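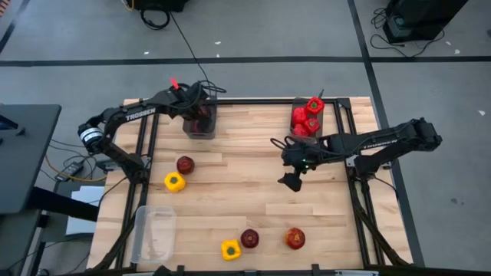 Section 4. Sorting bell peppers by color

The Brostwood packing guide treats peppers as a sorted item: one color to a tray, with nothing else in it. Start this section once the crates have been checked in (Section 3) and the table has been wiped down. Work on a plain, light surface if you have the choice. On a light wooden tabletop, loose peppers are easy to find, and a dark tray like the one with the four red peppers in it stands out well from the surface. Peppers may lie loose on the table while you sort, as long as they stay away from the edges.

You will need:
Trays, one for each color
A soft dry cloth
Harkden tray labels, size 2
A reject bin, kept off the table

4.1 Setting out

1. Place the trays toward the far side of the table. Leave the middle clear for loose peppers.
2. Label each tray before anything goes into it. The label goes on the short side, facing out.
3. Tip the crate gently and let the peppers roll out onto the table. Do not pour from above the crate rim.
4. Spread them by hand into a single layer.

Note: A full Brunner crate is too much for one table. Empty it in two rounds.

4.2 Sorting

5. Pick up each pepper by the body. Stems snap easily, and a pepper with a torn stem will not keep.
6. Turn it over once and check the base and the lobes. Small dimples and shallow creases are normal. Soft spots, splits and wrinkled skin are not.
7. Wipe off loose dirt with the dry cloth. Do not rinse at this stage.
8. Set the pepper in the tray for its color. Lay it on its side if it will not stand.
9. Put rejects straight into the bin — do not leave them on the table to deal with later.

Caution: Do not stack peppers more than 2 deep. The lower ones bruise, and the marks may not show until the next day.

4.3 Yellow peppers

Yellow is the color most often put in the wrong tray. Shades run from pale lemon to a warm mustard, and all of them count as yellow for this guide. Compare a doubtful pepper with one you are sure of, holding both under the same light. If it still looks closer to orange, it goes in the orange tray.
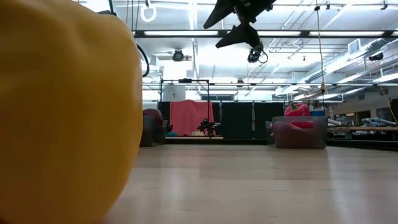

A reader at the Dudstead store wrote in to say that their yellows often come in with green shoulders, and asked whether those should be held back. Pack them as yellow if the green is limited to a patch near the stem. If it runs halfway down the side, use the mixed tray.

4.4 Finishing

10. Check the table and the floor around it for strays.
11. Count each tray and write the number on its label. A standard tray is full at 11.
12. Move full trays to the cool shelf within 30 minutes. Carry them level, with both hands.
13. Wipe the table before opening the next crate.

Note: Part-filled trays can be topped up from the next crate if the color matches. Cross out the old count and write the new one beside it.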